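Service Notes: Hard Water Film on Glazed Surfaces

Clircombe draws its supply from limestone wells, and most of the service calls Climo receives from that side of the county concern the same complaint: a gray-white film on shower walls and sink surrounds that returns within days of cleaning. The film is mineral scale bonded to soap residue. General bathroom spray removes the soap and leaves the scale, so the surface looks clean while damp and turns cloudy again as it dries.

Our crews now use a two-stage method on glazed ceramic. An alkaline degreaser goes on first, is left for 7 minutes and is rinsed off fully. A mild acid descaler follows, worked in with a white nylon pad. The order matters – acid applied over soap film tends to leave a waxy layer that is harder to remove than the original deposit. 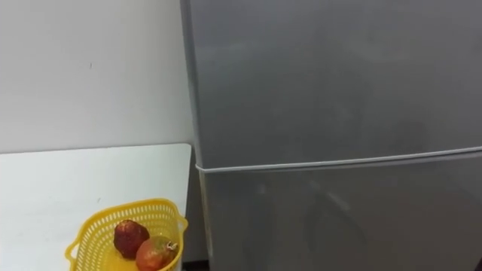
Page last changed: January

The method is not suitable for marble, travertine or any other acid-sensitive stone. Crews test an unknown surface with one drop of descaler in a hidden corner. If the drop fizzes or leaves a dull mark, the acid stage is dropped and the scale is taken down with a plastic scraper and a neutral cleaner.

Trikon pads have replaced the older green pads on all vans. The green pads left fine scratches on dark glazes, mostly visible under side lighting. Pads are changed after every 6 square yards of wall, or sooner if grit is found in the rinse bucket.

At the Dubey building, where 1524 square feet of shower wall was treated last season, monthly wiping with a squeegee and a neutral cleaner has been added to the upkeep schedule. Customers on the same plan should keep descaler off chrome fittings and rinse any splashes at once.

Bookings for the Clircombe route close at 3 p.m. on the working day before the visit. Please have the shower area cleared of bottles and mats, and leave the fan running after the crew has gone.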